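Sunday again, coffee again, and I finally have something to say about the planner. If you're new, I've been writing the control software for a two-arm cell (I call the codebase Rorar, don't ask, the name stuck back when it was one Python file) and for the last few weeks it's all been about chargers and sockets. Little pastel plug adapters, a power strip, a round socket hub, a couple of coiled cables. It's a lovely mess to plan around!

My starting point was a task file with 17 steps in a fixed order. Pick an adapter, turn it, find a socket, push. It ran great in simulation and it was awful on the mat, mostly down to how I'd split the work between the arms. Each one had its own planner and they took turns holding a lock on the middle of the workspace. Safe, sure, but you could drink a whole coffee watching one arm wait for the other.

So I ripped the lock out. Now there's one planner with both arms in it, and whatever a gripper is holding gets attached to that arm's collision model as a fat box. The box is dumb, but it's quick to check, and with stuff in both grippers I'd much rather have quick.
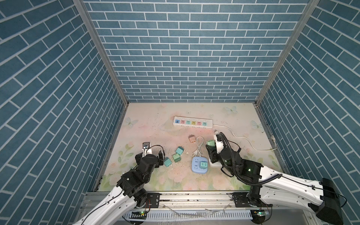

## The cable thing

I wrote last time that cables were going to be my problem, and yep, cables are my problem. The old perception node gave me one pose per object. That's fine for a square block with two prongs. For a coiled cord it's nonsense, because what would the pose of a coil even be? It used to hand me the center of the blob, and the center of a loop is usually a nice patch of table.

Eirini Deligiannis talked me into dropping poses for cables altogether. What we do now is segment the cord, look for the plug end, and only ask for a grasp near the plug, where the cord is stiff enough to behave. If there isn't a clear plug end from the overhead view, the arm moves to a look pose with the fingers open, and the wrist camera gets a vote. I like the voting a lot. Two mediocre opinions beat one confident wrong one, at least with my detector.

The wrist view had its own headache, though. Anything pale on a pale surface confused the edge finder, and chipped paint was the worst of it. I'd get a beautiful high-confidence "prong" sitting on a bare white patch. 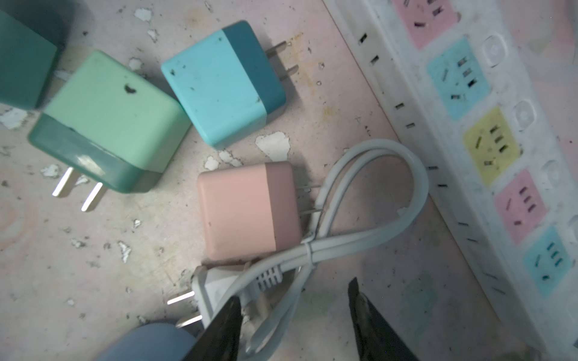
I tried the lazy fix first and turned up the contrast, which gave me even more fake prongs, so that got reverted the same evening. What helped was making the prong detector look for pairs. Two thin parallel things, a sensible distance apart, attached to a body of the right size. On my little test set of 94 wrist frames, false prongs dropped to 11, and most of those are vent slots on the power strip. Vent slots are also thin and parallel and in a row, so fair enough, I'd have fallen for it too.

Panagiotis Economou thinks I should mask out the whole strip while looking for loose plugs, and he's probably right, except that a cable can lie right up against it and then I'd lose the bit I care about. I'm going to try masking only the top face and see how it goes.

Other bits and pieces from this week:

- The replay tool can scrub both arms on one timeline now. I should have written that months ago.
- Gripper commands carry a timestamp, so I can finally see how stale they are when they land.
- `attach_object` no longer forgets the object if you replan halfway through a handover (sorry to anyone who pulled the branch before Thursday!).
- Still no good answer for a cord that's draped over somebody else's prongs. The planner treats the pair as two separate things and will happily drag both.

That last one is next on my list. My rough idea is a simple "what's on top of what" graph built from the wrist views, so the planner has to clear the cord before it's allowed to touch the block. If you've built something like that, drop me a comment, I'd love to compare notes before I write it badly on my own.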